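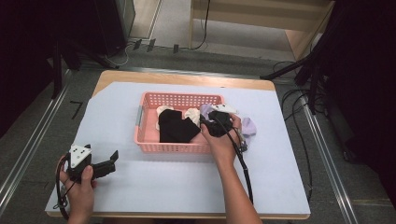 4. Mise en place du poste de tri « chaussettes »

Club de robotique Amley
Accueil > Ateliers > Guides de montage > Poste 4
Rubrique : Manipulation / Projets du club
Rédaction : Florin Tudose. Relecture : Catinca Dumitrescu. Mise à jour d'août

Cette section concerne l'exercice de tri préparé pour le concours Vindirari. Elle suppose que les pinces à main ont été montées (section 2) et que le logiciel Mevonari est installé sur l'ordinateur du poste (section 3). L'exercice se fait à deux : un opérateur, qui tient les deux pinces, et un assistant, qui lance et arrête les prises au clavier.

4.1 Matériel

- une table, avec sa grande feuille claire ;
- la corbeille rose ajourée ;
- le sac de chaussettes (blanches, crème, lavande, noires) ;
- deux pinces noires à main, avec leur plaque triangulaire blanche à points noirs ;
- les câbles des pinces ;
- le cahier de prises.

Les chaussettes restent dans le sac entre deux ateliers. Ne pas en ajouter d'autres couleurs sans prévenir Catinca : les listes de tirage ont été faites avec celles-ci et il faudrait les refaire.

4.2 Préparation de la table

1. Dégager le plateau et l'essuyer avec un chiffon sec.

2. Poser la feuille à plat. Elle doit couvrir toute la zone où les pinces vont travailler. Quelques ondulations sont admises, un pli franc non : une chaussette fine s'y accroche et la prise est à refaire.

3. Placer la corbeille à peu près au milieu de la feuille, le grand côté face à l'opérateur. Laisser de quoi déposer une chaussette à droite et à gauche.

4. Jeter les chaussettes dans la corbeille sans les ranger. Il est permis d'en laisser une à cheval sur le rebord ou sur la feuille, si la liste de tirage le prévoit.

5. Relever la position de départ dans le cahier de prises (colonne « départ »).

Remarque : une feuille déchirée sur un bord peut encore servir tant que la déchirure reste hors de la zone de dépôt. Les feuilles neuves sont dans l'armoire, étagère du bas.

4.3 Branchement et contrôle des pinces

1. Brancher d'abord la pince droite, puis la gauche. Le logiciel les numérote dans l'ordre de branchement et ne propose pas de les échanger ensuite.

2. Faire passer les câbles du côté de l'opérateur. Ils ne doivent jamais traverser la corbeille.

3. Vérifier que chaque plaque à points est bien fixée. Essuyer les traces de doigts avec le chiffon à lunettes, sans produit.

4. Ouvrir et fermer chaque pince trois fois. À l'écran, la courbe d'ouverture doit suivre le mouvement et revenir au même niveau.

5. Ouvrir la vue de la caméra de chaque pince. Les deux doigts doivent apparaître en bas de l'image, avec la feuille entre eux. 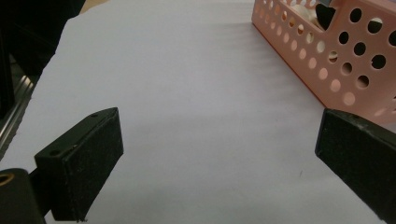
Si un doigt n'apparaît pas du tout, le support a tourné. Desserrer la bague d'un quart de tour, remettre le doigt en place, resserrer à la main et recommencer l'étape 4. Un peu de poussière sur les doigts ne gêne pas, mais on peut l'enlever avec un pinceau souple.

Attention : ne pas utiliser la visseuse sur les petites vis des doigts. Le filetage s'abîme vite et les pièces de rechange Iordache se commandent à l'unité, avec un délai.

4.4 Réglages du logiciel

1. Dans Mevonari, choisir le profil « Tri table ».

2. Régler l'exposition sur 800 pour les deux caméras. Le mode automatique doit être décoché, faute de quoi la luminosité change dès qu'une chaussette noire passe devant l'objectif.

3. Vérifier le port réseau : 1544. Si le champ est vide après une mise à jour, le saisir à la main et redémarrer le logiciel.

4. Choisir le dossier du groupe. Les fichiers enregistrés dans le dossier commun sont effacés au début du trimestre suivant.

4.5 Déroulement d'une prise

1. L'opérateur tient les pinces ouvertes au-dessus de la feuille, de part et d'autre de la corbeille, et dit « prêt ».

2. L'assistant lance l'enregistrement et annonce la couleur tirée.

3. L'opérateur saisit une chaussette de cette couleur, la sort de la corbeille et la dépose sur la feuille. L'autre pince peut aider à écarter le linge. Ne pas pousser la corbeille.

4. L'assistant annonce la couleur suivante dès que la pince est rouverte.

5. Une fois la liste terminée, l'opérateur revient à la position de départ et l'assistant arrête l'enregistrement.

6. Noter la prise dans le cahier : numéro, initiales, « bonne » ou « à refaire ».

Une série comprend 7 prises. Échanger les rôles à la fin de chaque série, le poignet fatigue plus vite qu'on ne le croit. L'an dernier, le groupe a gardé plus de 102 prises pour le dossier du concours, et les meilleures étaient les plus lentes.

Attention : lorsqu'une chaussette reste coincée dans un trou ou sous le rebord, ne pas tirer. Ouvrir la pince, la reculer et reprendre la chaussette plus près du bord. La prise reste valable.

4.6 Problèmes courants

La position d'une pince saute à l'écran. La plaque à points est masquée, le plus souvent par la manche ou par l'autre pince. Remonter la manche et écarter les mains.

La chaussette glisse. Saisir davantage de tissu. Si cela continue, regarder l'état de la surface des doigts et le signaler à Florin.

La feuille se déplace. La recaler et refaire l'étape 5 du point 4.2.

Une seule caméra s'affiche. Débrancher les deux pinces, attendre que leurs noms disparaissent de la liste, puis rebrancher en commençant par la droite.

4.7 Fin de séance

Quitter le logiciel avant de débrancher. Enrouler les câbles sans les serrer autour des pinces. Remettre les chaussettes dans le sac et laisser le cahier de prises à côté du clavier. La suite (tri des fichiers et envoi) est décrite en section 5.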